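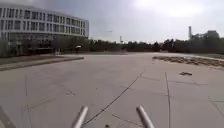
When should you start learning your lines for the October play? Tonight, if you can bear it, even if it's only the first page.

I know, I know, the scripts only went out last week and most of you have them holding up a mug by now. Mine spent three days under the fruit bowl. But I have done eight of these plays with the Brarnine Players and I've been late with my lines for seven of them, so I speak as someone who has stood in the wings at the Winden Hall mouthing the wrong act. (The other one I was a corpse.)

So I've been asking round for how other people do it, and I got far more back than I bargained for!

Judite Calado writes hers out by hand, the whole part, cues and all, in a school exercise book. Then she throws the book away and does it again. She had the longest part in the spring show and she was off the book before the rest of us had found our glasses, so I'm not going to argue. I tried it and got cramp by page four, but I did know those four pages.

Mortimer Benavides walks his. Up the lane, past the chapel, back by the allotments, talking out loud the whole way. He reckons one lap is one scene. People used to cross over, he says, and now they just wave. I've taken this one up myself and I like it a lot, though I do find that I know the scene beautifully by the allotments and then can't do a word of it sitting down in the kitchen. Tamsin thinks you need to do it in at least two different places for that very reason, and she's been directing us long enough that I believe her.

Hollis Calloway records everybody else's lines on his phone and leaves gaps for his own. It's a good trick, only do leave the gaps long enough. Mine were too short and I spent a whole ironing pile being interrupted by myself. He also does all the voices, and his Lady Pargeter is frankly better than mine.

For what it's worth, this is what has worked for me so far this year. I do ten minutes before breakfast and ten minutes last thing, and I stop when the ten minutes are up even if it's going well. I learn the end of the scene first and work backwards, so that I'm always heading into a bit I know. And I learn the cue along with the line, out loud, every time. My part has 229 lines in it (yes, I did go through with a pencil, it was raining) and I've got the first act more or less sitting still.

If you dry on the night, don't look at Ignacio. He's on the prompt desk again and he will give you the line, but he does it in a whisper that can be heard in the car park. Just breathe, and somebody will help you out. We got through the whole of the picnic scene once with two pages missing and my aunt said it was her favourite part.

The first read-through is on 10/04/2021, half past seven, and you're welcome to have your script in your hand for that one. After the summer break Tamsin wants them down. Bring a pencil and your own mug, and if you've still got a script from last year's panto could you please drop it back in the box by the door, as they charge us for the missing ones.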